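4. Equipment plan and budget

The picking cell was inherited from the previous project group with its arm and controller in working order, so neither appears in the budget. This section covers what has to be bought before the second round of trials in March. Fatima Dauda prepared the cost estimates and Jacinto Trujillo checked them against the department's purchasing rules.

4.1 Present condition

The bin stands on wooden boards and is held with clamps. This is cheap and quick to change, but the bin position has to be checked against the robot's coordinate system before each session. A shift of a few millimetres is enough to spoil a grasp on a low object. The lining at the back of the working area is also worn, and the floor is scratched. We consider both acceptable for handling tests, though they may affect later work with depth cameras.
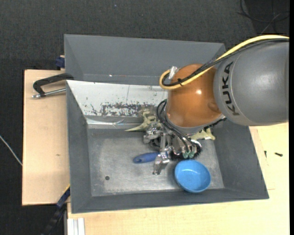 Figure 6. KUKA arm and gripper over the bin, with test objects including a blue bowl.

Hoses and cables outside the arm are a separate concern. They need enough slack for wrist rotation, and slack can catch on the bin wall at low approach angles. A proper dress pack was considered and left out on cost grounds. Spare hose and ties are charged to the workshop account.

4.2 Items requested

Two suppliers were asked for quotations. Ellanard offered a fixed steel frame with locating pins at 2,695 pounds, delivery included. Tundach quoted 349 pounds for a replacement bin with a flat, matt lining. Bramholm was approached for the frame as well but did not reply before the deadline.

The frame takes up most of the budget. A cheaper option – drilling the present boards and adding stops – was costed at workshop rates and kept as a fallback. It would improve repeatability but would not stop the boards moving under load.

4.3 Order of purchase

The bin should be ordered first, as the pin positions on the frame depend on its outer dimensions. Ellanard gives a lead time of 4 weeks from approved drawings. Drawings will be sent to the Adeyemi laboratory for approval once the bin has been measured.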